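Gresia Workshop Forum > Builds > Hand-held grippers

Thread: Parallel linkage slips on thin-walled plastic

perkalus_bench
Second pair of hand-held grippers is finished and in use. Black printed linkages, ribbed blue pads, trigger in the handle. I am recording tidying jobs at home with one in each hand, with the aim of replaying them later on a pair of small arms. Boxes and blocks are fine. Thin-walled cups are not. If the cup is held end to end, base on one pad and rim on the other, it rolls out of the grip once I tilt the wrist past 40 degrees. Pads are cast in the softer of the two rubbers I had left. Has anyone cured this without going to a wider pad?

Marulanda
What is the trigger ratio? If you are still on the original spring you are probably over-squeezing. A cup held by base and rim is stiff along its length, so the pads deform first and the ribs fold over.

perkalus_bench
Original spring, yes. Ratio is 2 to 1. I did try backing it off and then the heavier toys dropped. 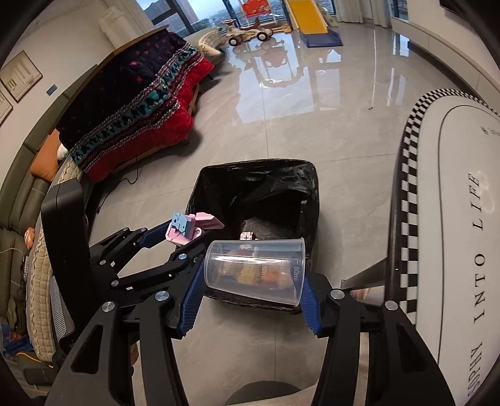 The other thing I should have mentioned is play at the pivots. Each one has a steel pin straight through the printed part, no bush. After a fortnight there is enough slop that the two pads no longer meet square, and I suspect the rim is sitting on one or two ribs at most. With the cup on its side that would be enough to let it turn.

Hartmut Wendt
It is the pivots. Forget the rubber. Ream the holes, press in brass bushes and put a shim washer on each side. I did the same on mine in April and the pads have stayed parallel.

Marulanda
Disagree, at least on the order. Bushes are a whole evening's work and he can swap a spring in ten minutes. Also a rim is a thin edge across ribs. Which way do yours run? If they lie along the line of the rim it will drop between two of them and stay there. If they cross it you get point contacts and it skates.

Hartmut Wendt
He has already swapped the spring, read his second post. Slop first, then the rest. You can't judge a pad on a linkage that moves about by itself.

sultix_dan
Neither of you has asked about the trash end of it. Does it matter if the cup rolls when it is being dropped into a bin anyway? For the recordings I would leave it in. The arms will have to cope with the same thing.

perkalus_bench
It matters when it rolls before it is over the bin. Of the last 48 takes I threw out 7 for that reason and nothing else. Ribs cross the rim at present — I never thought about it when I drew the mould.

Marulanda
Then turn the pads a quarter and try again before you touch the pins. Two screws each if you used the shared drawing.

Hartmut Wendt
Fine, but measure the play while it is apart. Dial gauge on the pad tip, push by hand both ways, write it down. Otherwise you will be back here in a month.

perkalus_bench
The pads are bonded on, so a quarter turn means casting a new set. I will do one gripper with turned ribs and the old pins, and the other with bushes and the old pads, and run the same cup through both. Reamer is on loan until next week so the bushes may come second.

sultix_dan
Post the mould file when it's done, please. Mine has the ribs the same way as yours.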